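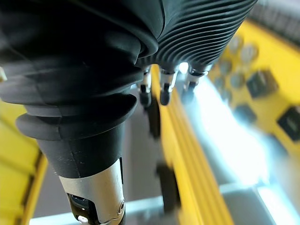

Tidying a shared workroom – speaker notes
Herkinau town hall, 28 June 2019

Opening
Say hi, check the mic. I've run the Drimthorpe workroom since March and I'm still finding other people's tape measures. Ask who's ever bought a second one after losing the first (hands up, mine too!).

Colour first
I love a bright yellow background for fiddly work. Small dark bits show up so much better on it, and my eyes aren't the greatest any more. Mention the catalogue – we got to 361 items before I needed a lie-down.

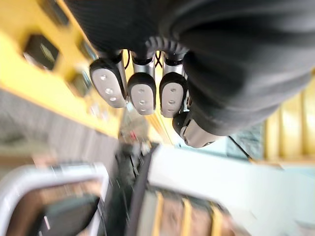 Putting things away
Two minutes at the end of every session, everybody, no sneaking off. Tell the Fonolham story if there's time – 128 jars, all labelled "misc".

Questions
Somebody will ask about cost. We spent $1,430, mostly on shelving. Leave the sign-up sheet by the door.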